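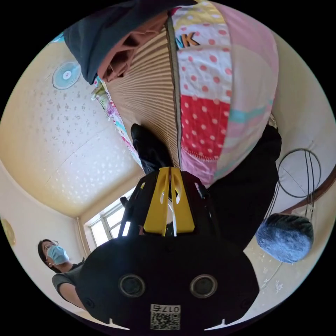 Ceiling with gray and white speckles.

Proltine Suspension Kit for Wall and Ceiling Sculpture

The Proltine kit hangs layered or multi-part metal artwork in galleries, lobbies and cafes. Each set holds 16 stainless steel cable lines with adjustable grippers, swivel ends and ceiling anchors.

Cable length: 100 inches, cut to fit on site
Load per line: 40 pounds, static
Finish: plain or black oxide
Anchors: concrete or wood joist. Do not fix to ceiling tile or unsupported drywall.

Pieces that move when touched need a swivel at both ends of every line. Order the Lendent damper separately for work that swings over a walkway. Recheck all set screws one month after hanging.

Sold by the set. Bulk cable comes on 1000-foot reels. For load drawings, contact Benedetta Leone at the Okunbridge office.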